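The Drawer

February 2025

My mother-in-law, Tiina Hämäläinen, moved out of her house in July and into an apartment with one bedroom and a very good elevator. She took two pans, a bed, the radio and a plant that has been dying since I met her. Everything else was, in her words, for the children to enjoy sorting.

So we have been enjoying it, weekend after weekend, and I have some opinions about what happens to a household's stuff when the household stops. Mostly they concern spoons.

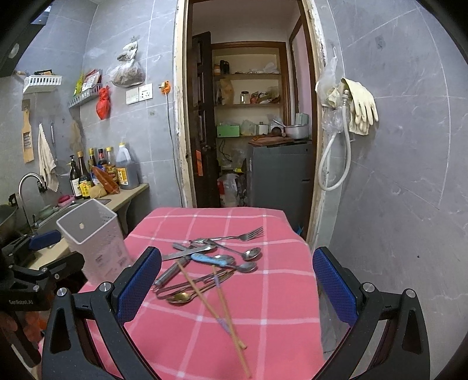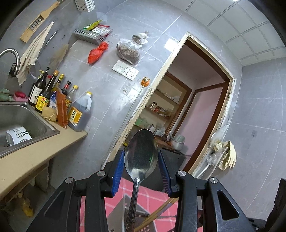 How a family ends up with 45 teaspoons

I'm told you buy a set when you get married. Tiina did, and so did her sister, and when the sister moved abroad her set came to Tiina in a shoebox. Then there were the ones from Kauko Heinonen next door, who brought over a rhubarb pie every summer with a serving spoon stuck in it and never once asked for the spoon back. Or the dish. We have several of the dishes too.

After that come the souvenir spoons, the baby spoons, the long ones for a kind of ice cream drink that went out of fashion before my husband was born, and one heavy thing with a twisted handle that everyone in the family remembers using and everyone remembers using for something different. My husband says jam. His brother Joonas says it was for getting sugar out of the big jar. Tiina, when we called her, said she had never liked it and please stop calling during her program.

The forks, meanwhile, were down to a handful. I would like somebody to study this. I lived with roommates for years and the same thing happened there: teaspoons vanished, so we assumed they went into the trash with the yogurt cups. Now I think they all went to Tiina's.

The system

I am married to a man who believes in systems. Before we could touch a single drawer he made a chart with three columns: keep, give, and ask. Keep was for things one of us would really use. Give was for the thrift store. Ask was for things that might mean something to somebody, and within an hour Ask had eaten the dining room.

You would think a potato masher couldn't mean something to somebody. Joonas Ahonen (half brother, different last name, same feelings about potato mashers) drove two hours to be in the room while we decided about it. He took it home. He also took a colander, a box of candle stubs, and the kitchen clock, which runs nine minutes fast and which he intends to leave that way.

I was very superior about all this until we got to the linen closet and I found the tablecloth from the first dinner I ever ate in that house, when I dropped a beet in my lap and then, trying to hide it, on the cloth. The stain is still there. It's in my car now. I don't know what I'm going to do with it. It doesn't fit our table.

Selling things, a short and sad chapter

Somebody always says you should sell it. In our case it was Eero Tuominen from my office, who once got a surprising amount for a lamp and has been living on the story ever since. Eero said old flatware was hot right now. He said the word was "hot."

I took pictures of the nicer set and put it up on Leseo, where I was asked:

Is it silver? (No.)

Is it sure it isn't silver? (Yes.)

Would I take three dollars for one fork, delivered?

A man wanted to trade it for a canoe paddle. I considered this for longer than I'd like to admit. Then a very nice person named Kenta Amano wrote and said he had the same pattern from his grandmother, that he was missing exactly the soup spoons, and could he come look. He came, he looked, and it was not the same pattern. It was close. He held his spoon next to ours for quite a while, hoping. We gave him coffee and he bought a cake stand, I think out of politeness.

Total income from the estate so far: $39, and $3 of that was Joonas paying for the clock so it would be "official."

What I have been doing at home

The bad side effect is that you start to look at your own drawers. I came home one evening, pulled out the one next to our stove, and found takeout chopsticks, a melon baller, birthday candles, a key, a second melon baller, and the instructions for a blender we left behind two apartments ago. Neither of us likes melon.

I read an article that said the average home contains around 3,000 things nobody has touched in a year. I have no idea where they got it. It sounded low.

So I've been trying a rule, which is that each time I bring something home from Tiina's, one thing of ours has to leave. This has worked well for spoons. It has worked less well for the armchair. My husband points out that a melon baller and an armchair are not the same size, and I point out that the chart he made didn't have a column for size.

The other rule is that I'm not allowed to say "this might come in handy" out loud. I can think it. I thought it about a bag of corks all last week.

Where things stand

The kitchen is nearly done. The attic is not, and I'd rather not discuss the attic. The buyers get the keys once the snow's off the driveway, and they've asked if we could leave the curtains, so bless them for that, and I've asked if they'd also like a bread box.

Tiina came by to see how we were getting on. She walked through every room in her coat, opened a few cupboards, and told us we'd gotten rid of all the wrong things. Then she asked if we had come across any teaspoons. She's been stirring her coffee with a fork since July.

I gave her six. She took four and said that was plenty.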